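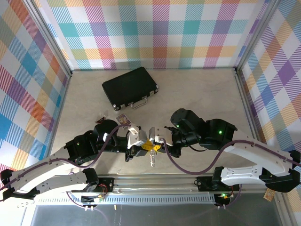 Figure 4. Two-arm station with a clear bottle held between the grippers.

June
By Zulkifli Nair

4. Recording a Two-Arm Task by Remote Control

This section applies to Proltero stations with two follower arms on a shared rail. The operator moves the hand controllers, and the follower arms repeat the motion while the Flamix recorder stores it. Complete Section 3 (Homing and Alignment) before continuing.

4.1 Preparing the workspace

1. Place the task objects on the enclosure floor within reach of the arms. Larger items, such as a case, should lie toward the back wall.
2. Leave the patterned wall panels in position. All recordings in one set must use the same panels.
3. Check that the cables along each arm follow the links and have enough slack at the joints for a full reach.
4. Confirm that the status lights on the arms are green.

CAUTION: Keep hands, sleeves and tools outside the enclosure whenever the arms are powered.

4.2 Taking control of the arms

1. Hold both hand controllers in the rest position.
2. Select Link on the Flamix panel. The follower arms move slowly to match the controllers. Do not pull against them.
3. Open and close each gripper twice. If a gripper lags or fails to close, select Unlink and repeat the homing procedure.

4.3 Demonstrating the task

1. Press the left pedal to start recording. Wait for the tone.
2. Bring one gripper to the bottle and close it gently at the neck.
3. Lift the bottle clear of the floor and move it to the middle of the workspace.
4. Bring the second gripper in from the opposite side. Keep the fingers level with the neck and approach at a steady speed.
5. Close the second gripper. Pause briefly while both grippers have hold of the bottle.
6. Open the first gripper and draw it straight back.
7. Set the bottle down, return both arms to rest and press the left pedal again.

NOTE: An episode may last no longer than 60 seconds. The recorder closes longer episodes automatically and marks them incomplete.

NOTE: A dropped bottle does not damage the arms. Finish the motion, press the right pedal to reject the episode – do not reach inside – and unlink the arms before resetting the objects.

CAUTION: Do not press the grippers against each other. Sustained contact overheats the finger motors and produces fault code 134.

4.4 Saving the set

A standard training set contains 210 accepted episodes. Change the position of the objects slightly between episodes – a hand's width is sufficient. When the set is complete, select Close Set and enter the operator's initials. Rejected episodes remain on the recorder until the set is exported (see Section 5).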